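Reading time: 3 min

Grarkholm Women's Basketball Opens Its Season at Home in November, With a New Coach and a Louder Gym

GRARKHOLM – The Grarkholm women's basketball club will open its new season at home this November against Stullusen, and everyone at the club would dearly love to see you there. Doors open an hour before the 7 p.m. tip-off, the popcorn machine has been repaired, and the pep band has been practicing since the leaves were still green.

Jolanta Witkowska takes over as head coach after six seasons as an assistant on the same bench. Many of you will remember her as a point guard who liked to throw passes a good deal harder than her teammates wanted to catch them, and she tells us she has mellowed only a little. She has kept most of the staff together and moved morning practice up to 6 a.m., a change the players have taken with more good humor than the rest of us would have.

"I've sat in every seat in that gym, including the broken one behind the scorer's table, and I know what it sounds like when it's full," said Witkowska. "We want to run, we want to press, and we want people to go home hoarse. I told the team I can live with missed shots. I have a much harder time with players who jog back on defense, and they've heard me say so more than once."

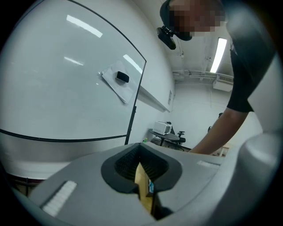 Last season's meeting with Stullusen is still talked about over coffee in town. Grarkholm trailed by nine at halftime, came all the way back in the fourth quarter and lost 72-70 on a put-back at the buzzer. Four of the five starters from that night are returning, among them senior forward Caputo, who led the club in rebounds and fouled out of that game with 37 seconds to play. She has asked us to mention that she disagrees with the call, and we're glad to do so.

Valora, the club's longtime partner, is back for another year and will again cover the cost of admission for children under twelve at every home game. Valora is also paying for two extra buses for traveling fans, so those of you who squeezed three to a seat on the way to the playoffs last spring can look forward to a gentler ride.

Season tickets are on sale now at the front desk of the gym and will stay on sale until opening night. Holders from last year can keep their old seats by stopping in before the end of October, and if you can't remember your row, just ask, the desk has the list. Single-game tickets will be sold at the door. Parking behind the gym is free, though the lower lot fills up early and the hill is steep, so please leave yourself a few extra minutes.

After the final whistle the players will stay on the court to sign programs and meet younger fans. Bring a marker if you have one, as ours tend to wander off!

Comments

hoopsgran: So happy for Jolanta. Row F again for me and my sister, see you all in November.

T. in the cheap seats: It was a foul. Sorry Caputo, love you anyway.

mapleleft: Do the buses leave from the gym or from the station like last year?

Contact: Grarkholm Basketball press desk, at the gym | © Grarkholm Basketball. All rights reserved. | Back to top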